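Robot Learning, Unit 13 - Gathering Demonstrations
Handout, rev. 2/19/22

Quick recap. Policy copies what it's shown, so bad examples in = bad policy out. Walora rig uses hand-held grippers, one per hand, no arm needed while recording.

Before you start
- board clear except for the task objects
- both cables free of your elbows
- check the marker plate is facing out, not covered by your sleeve 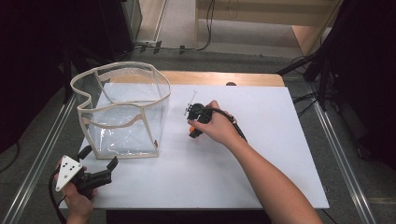

Fig. 1. Two hand-held grippers at the board, clear container on the left half.

Each person records 24 takes. Start with jaws open, pause, go. Move slower then feels natural. Change the start position of the object every take - small shifts count, same spot over and over doesnt. Missed grasp? Keep the take, tag it "miss", we use those in Unit 14.

Gripper view matters most, the policy sees only this at run time. Object and both fingers should be in view before you close in. 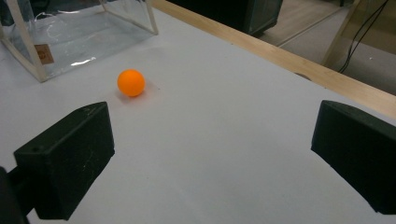
Fomar: I'd vary the approach angle too, last term our set had over 2 hours from one side and the policy fell apart from the other.

Good point, do that. Split your takes between left and right approach, note it in the log.

Logs go in the Melthorpe folder, due before the March lab.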